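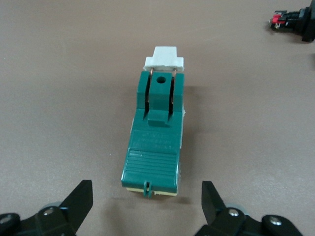
Plerkinport walking guide and map pack: my review after 6 days

I bought this one with my own money, so let me get that out of the way first. The Plerkinport pack is a folded map, a paperback guide and a little booklet of tear-out ferry and bus timetables, all in a clear sleeve, and I took it with me on a 6-day trip to the coast there in May. I'd been going back and forth between this and just using my phone for everything (my sister's approach, and she has never once been lost, as she likes to tell me). I went with paper. Mostly glad I did!

The guide is written by Magdolna Takács, and she is the best thing about it. She writes like somebody who has walked every one of these paths in bad shoes. There's a page and a half on which side of the harbor to eat breakfast on, depending on the wind, and I followed it every single morning. She's also very funny about the hill up to the old signal station, which she calls "the long one," and then a few pages later there's another hill and she calls that one "the longer one." I had them mixed up and did the longer one on day one, with my suitcase legs still on. Read ahead, folks.

The book runs to 200 pages and it doesn't feel padded. You get the town, the harbor walks, the cliff path east, the villages inland, and then a big chapter on Jara, the island across the sound. I hadn't planned on Jara at all. I figured it would be a quick boat out, gift shop, boat back. But the chapter has a loop walk that takes you past the salt pans and down to a beach with a tearoom behind it, and I ended up going twice. The second time I just sat there with a slice of plum cake and read. If you only have a day or two in the area I'd honestly put Jara ahead of the cliff path, which I know will annoy the cliff path people.

Now the map. It's big. Really big! Opened all the way out it covered my hotel bed, and trying to unfold it on the top deck of the ferry was a mistake I made in front of a lot of strangers. The printing is lovely and clear, though, and the footpaths are in a dark orange that you can read in low light. Contour lines are there if you like them. I can't say I use them much beyond noticing when they get close together and feeling sorry for myself.

My main gripe with it is the folds. By day four the paper had started to split where the creases cross, right over the middle of town, and there's now a small hole where the post office ought to be. I carried it in a jacket pocket and I'm not gentle, but it's a walking map, it's going to be in pockets. A coated paper would have been worth paying extra for. I've put tape on the back and it's holding.

The timetable booklet is the weak part of the pack. It's a sweet idea, you tear out the page you need and leave the rest at home, but two of the bus pages were already out of date when I got there. The bus to Brosar now leaves from the stop behind the market and not from the harbor. I stood at the harbor for a good while before a woman with a dog took pity on me. The ferry pages were all fine. So use the booklet for boats, and for buses look at the board at the stop, or ask at your hotel.

Speaking of Brosar, the guide gives it only two pages and I'd have liked more. It's a small market town inland with a covered square and a very good secondhand bookstore, and there's a riverside path out of it that isn't in the book at all. It is on the map, so I walked it anyway, all the way to the weir and back. Flat, shady, ducklings. Maybe in the next edition?

A few other odds and ends. The guide has a list of places to stay at the back and I used it to pick mine, a guesthouse on the street above the fish market. Nice room, noisy gulls, and Takács does warn you about the gulls. The restaurant list leans heavily toward seafood, which is fair for a harbor, but a vegetarian friend coming with you will want to do some homework. The index is good. I looked up "laundry" and there was an entry for laundry, and I can't tell you how rare that is in a guidebook.

The type is on the small side. I managed with my reading glasses, but checking a turn on the path meant stopping, digging out the glasses, finding the page, putting it all back. After a while I got into the habit of reading the next stretch over lunch and then just walking it from memory, and the directions are clear enough that this worked nearly every time. The one spot I went wrong was on the cliff path, where the book says to turn left after the second gate and I turned left after the first. A farmer's field, some interested cows, my own fault.

Would I buy it again? Yes, for the book and the map together. If the publisher sold them without the timetables for a little less, I'd go for that version. If you're only staying in town and not walking much, the free map from the tourist office by the ferry landing will do you fine, and you could borrow the guide from somebody for the breakfast advice.

Four stars out of five. I'm lending mine to my sister next, tape and all.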